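Print this post | E-mail this post

Teaching by hand, second week

I have been showing the Isel setup how to handle flat things. The plan was to be done with this part by now, but I threw out most of the first batch and started over. Hayley Bloxham went through the recordings with me and we agreed that I was moving too fast and correcting myself too much. A policy trained on that would learn to fidget.

So far I have 391 demonstrations that I would keep. The goal is 1000. A good session gets me through one short task many times over, and then my wrists want a break.
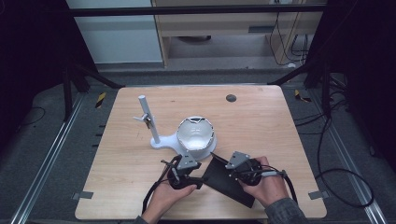
Flat objects are harder to demonstrate than cups or blocks. With a cup, one hand does the work and the other can wait. With a flat pad, both grippers have to agree on where it is going, and if one side leads, the pad turns between them. I have started holding the black pad with both grippers at a slant and stopping there for a moment before I go on. The cables are the other thing I watch. They run back toward me from both grippers, and I plan each move so that I don't have to reach across one.

Jong-dae Bang asked why I don't do all of it by remote control, the way he does at Skavska. I tried that in March. It works, but I lose the feel of the object, and a two-handed task took me about 3 times as long. For anything that needs force I would still pick holding the grippers myself — at least until the remote rig gives me something back through the handles.

Next I want to vary the starting position more. Most of my good takes start from nearly the same place, and I expect that to cause trouble later.

Recent posts
Why I threw out the first batch
Remote control with the Cabrera arms
Notes on slow hands

Contact | Copyright Hirkeleo | Back to top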